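보낸이: 오세진
받는이: gripper-cell 메일링 리스트
날짜: 2024-09-08
제목: Re: [gripper-cell] 손가락 교체 후 시뮬레이션 쪽 그리퍼를 다시 맞추는 순서

닐루파르 님, 그리고 리스트 여러분 안녕하세요.

질문 읽고 반가워서 점심도 미루고 답장 씁니다. 저희 Akdale 셀에서 똑같은 일을 얼마 전에 겪었고, 그때 적어 둔 메모가 아직 책상 위에 있거든요! 길어질 것 같으니 인용하신 순서대로 하나씩 달겠습니다.

Niloufar Najafi 님이 쓰신 글:

> 안녕하세요, Zamudio 쪽 셀을 맡고 있는 닐루파르입니다. 평행 그리퍼의 손가락을
> 길이가 다른 것으로 바꿨습니다. 실물은 영점만 다시 잡으니 금방 돌아왔는데,
> 시뮬레이션 쪽이 말썽입니다. 손가락 모델을 새 것으로 갈아 끼우고 나서부터
> 손목 카메라 시점이 실물과 어긋나 보입니다.
>
> 첫째, 손가락을 바꾼 뒤에 카메라 자세를 다시 잡아야 하나요, 아니면
> 손가락 원점만 고치면 되나요?

원점부터 보세요. 카메라는 제일 나중입니다. 저도 처음에는 화면에서 손가락 위치가 다르니까 카메라를 돌려서 맞췄습니다. 그러면 손가락은 얼추 맞는데 바닥에 놓인 물체가 전부 밀립니다. 물체를 맞추려고 또 카메라를 건드리면 손가락이 다시 틀어지고요. 그 짓을 오후 내내 했습니다.

저희 경우 범인은 손가락 메시의 원점이었습니다. 예전 손가락은 원점이 캐리지에 볼트로 붙는 면에 있었는데 새로 받은 파일은 손가락 한가운데에 있더군요. 파일을 열어서 좌표축만 띄워 보면 바로 보입니다. 왼쪽과 오른쪽을 한 파일로 만들어 놓고 한쪽을 뒤집어 쓰는 경우에는 뒤집는 축도 꼭 확인해 주세요. 겉모양이 거의 대칭인 손가락은 잘못 뒤집혀도 티가 안 납니다. 저는 한쪽 손가락 끝에 임시로 진한 색을 칠해 놓고 확인합니다. 원시적이지만 아주 잘 보여요.

Akdale에서 실제로 한 순서를 그대로 적겠습니다.

로봇 팔을 정비 자세로 보내고 그리퍼 전원을 내립니다. 손가락을 떼고 캐리지의 결합면을 마른 천으로 닦습니다. 나사를 손으로만 걸어 놓은 상태에서 그리퍼를 끝까지 닫아 두 손가락의 안쪽 면을 맞댄 다음, 그 상태에서 본조임을 합니다. 그리퍼를 끝까지 열고, 다시 끝까지 닫고, 이걸 9번 반복하면서 닫힘 위치의 엔코더 값을 받아 적습니다. 값이 흩어지면 나사를 풀고 처음부터 합니다. 여기까지가 실물입니다.

그다음 시뮬레이션입니다. 손가락 원점을 결합면으로 옮기고, 닫힘 위치를 0으로 놓고, 열림 한계를 실물에서 잰 값으로 바꿉니다. 열림 한계를 도면 값으로 두지 마세요. 저희 셀은 캐리지 끝에 고무 스토퍼를 덧대 놓아서 도면보다 덜 벌어집니다. 새 손가락은 Jenville에 맡겨 깎아 왔고 모델 파일도 거기서 같이 받았는데, 당연히 우리 고무 스토퍼까지 알 리가 없지요.

> 둘째, 충돌 모델은 원본 메시를 그대로 쓰시나요? 저는 그대로 넣었더니
> 속도가 많이 떨어졌습니다.

그대로 쓰지 않습니다. 이건 정말 강력하게 권하고 싶은데요, 화면용과 충돌용을 나누세요! Jenville에서 받은 손가락은 면이 아주 촘촘합니다. 나사 구멍 안쪽의 모따기까지 다 들어 있어요. 잡기에는 아무 상관이 없는 부분입니다. 화면용도 1,819개 면까지 줄였는데 손목 카메라로 보기에는 충분했습니다. 모서리가 좀 각져 보이는 건 감수하고요.

충돌용은 더 과감하게, 손가락 하나를 볼록한 덩어리 3개로 나눴습니다. 몸통, 끝으로 올라가는 턱, 그리고 실제로 물체에 닿는 끝 블록입니다. 끝 블록만은 치수를 꼼꼼히 맞추세요. 몸통은 조금 커도 괜찮지만 끝 블록이 커지면 시뮬레이션에서 잘 잡히던 물체를 실물에서 헛잡습니다. 제가 그 실수로 하루를 날렸습니다. 끝 블록의 모서리가 둥근 실물인데 충돌용은 직각 상자로 해 놔서, 납작한 물건 밑으로 손가락이 들어가는 동작이 한쪽에서만 되더라고요.

덩어리를 나눌 때 경계가 살짝 겹치게 두는 편이 저는 편했습니다. 틈이 벌어져 있으면 가는 물체가 그 사이에 끼어서 떨립니다. 같은 손가락에 속한 덩어리끼리는 충돌 검사에서 빼는 것도 잊지 마시고요. 안 빼면 시작하자마자 손가락이 튕겨 나갑니다. 처음 보면 꽤 무섭습니다.

> 셋째, 손목 시점이 맞는지는 무엇으로 판단하시나요? 저는 눈으로 겹쳐 보고
> 있는데 기준이 없어서 매번 결론이 달라집니다.

제일 재미있는 질문입니다. 저희도 눈으로 보긴 하는데, 보는 자세를 고정해 놓았습니다. 셀 옆에 붙여 둔 점검표에는 자세가 5개 있습니다. 모두 그리퍼를 벌린 상태로 시작하고, 같은 자세를 실물과 시뮬레이션에서 각각 띄워서 비교합니다. 물체 종류도 일부러 섞습니다. 공처럼 어느 방향에서 봐도 비슷한 것, 방향이 있는 원통, 그리고 가운데가 뚫린 복잡한 것. 공만 놓으면 카메라가 돌아가 있어도 모르고 지나갑니다.
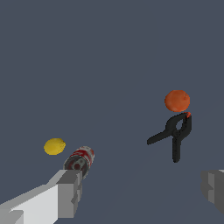 손목 시점 점검에서 저는 손가락이 화면에 걸리는 위치부터 봅니다. 물체는 누가 건드리면 움직이지만 손가락과 카메라의 관계는 같은 벌림에서 늘 같아야 하니까요. 이 자세에서는 왼쪽 손가락이 아래 구석에서 비스듬히 길게 올라오고, 오른쪽 손가락은 안쪽 끝만 화면 가장자리에 걸립니다. 양쪽이 이만큼 다르게 보이면 카메라의 좌우 위치와 회전을 눈여겨봐야 하고, 실물 영상에서도 같은 비율로 걸리는지 대조합니다. 그다음이 왼쪽 끝 블록과 누워 있는 빨강·흰색 줄무늬 캔입니다. 블록이 캔 끝면의 아래쪽을 살짝 가리는데, 이 가려지는 정도가 손가락 길이에 무척 예민합니다. 길이를 잘못 넣으면 손가락 쪽은 그럴듯해 보여도 여기서 바로 들통납니다. 검은 집게는 고리 쪽의 작은 구멍으로 바닥색이 보이는지를 확인하고요. 화면용 메시를 줄이다가 구멍이 막히면 곧바로 알 수 있어서 저는 이 집게를 아주 좋아합니다.

하나 조심할 게 높이입니다. 바닥이 민무늬 회색이라 깊이를 짐작할 단서가 적습니다. 주황색 공은 집게 위쪽 끝과 겹쳐 있어서, 얹혀 있는지 뒤에 있는지 화면만으로는 잘 모르겠거든요. 물체가 바닥에 닿았는지 궁금할 때는 눈을 믿지 말고 물체의 높이 좌표를 출력해서 확인하세요. 저는 바닥에 격자무늬를 넣은 점검용 설정을 따로 하나 만들어 볼까 생각 중입니다. 혹시 이미 쓰고 계신 분이 있으면 칸 크기를 얼마로 하셨는지 알려 주세요. 너무 촘촘하면 멀리서 어른거릴 것 같아서요.

> 넷째, 한번 맞춰 놓으면 얼마나 가나요? 정기적으로 다시 보시는지요.

저희는 손가락을 풀었다 조인 날, 카메라 브래킷에 손을 댄 날, 그리고 그리퍼가 작업대에 세게 부딪힌 날에 봅니다. 그 밖에는 케이블을 정리할 때 겸사겸사 한 번씩 돌립니다. 의외로 케이블이 문제였던 적이 있어요. 카메라 케이블을 너무 팽팽하게 묶어 놓았더니 손목을 끝까지 돌렸을 때 브래킷이 조금씩 당겨졌습니다. 영점도 맞고 손가락도 맞는데 특정 자세에서만 어긋나면 케이블 여유부터 보세요. 손목을 양쪽 끝으로 돌려 보고 그때도 케이블이 늘어져 있으면 됩니다.

값을 고칠 때는 꼭 한 번에 하나만 고치고, 고치기 전 파일에 이름을 붙여 남겨 두세요. Gernimbridge에서 같은 그리퍼를 쓰는 팀도 저희 설정 파일을 받아 갔는데, 브래킷 두께가 달라서 카메라 오프셋만 다시 잡고 나머지는 그대로 쓰고 있답니다. 원점과 열림 한계가 제자리에 있으면 그 뒤는 정말 금방이에요. 그날 화면이 딱 겹치는 걸 보고 혼자 박수를 쳤습니다!

닐루파르 님 손가락 모델의 원점이 어디에 찍혀 있는지 확인되면 리스트에 올려 주시겠어요? 결합면에서 얼마나 떨어져 있는지, 좌우를 따로 쓰시는지 한 파일을 뒤집어 쓰시는지 두 가지만 알아도 이야기가 훨씬 빨라질 것 같습니다. 저희 충돌용 덩어리 파일도 필요하시면 보내 드릴게요. 치수는 저희 손가락 기준이니 끝 블록은 직접 재서 고치셔야 합니다.

11월에 Akdale 셀의 손가락 패드를 새 재질로 바꿀 예정이라 그때 마찰 값을 다시 잡게 됩니다. 패드 마찰을 어떻게 재시는지는 따로 스레드를 열어서 여쭤보겠습니다. 저는 지금까지 경사판에 올려놓고 미끄러지는 각도를 읽었는데, 더 나은 방법이 있다면 꼭 배우고 싶습니다.

오세진 드림
Akdale 셀 담당

추신. 위에서 엔코더 값을 받아 적으라고 한 단계는 그리퍼가 상온일 때 하세요. 오래 돌린 직후에 재면 저희 것은 값이 조금 다르게 나옵니다.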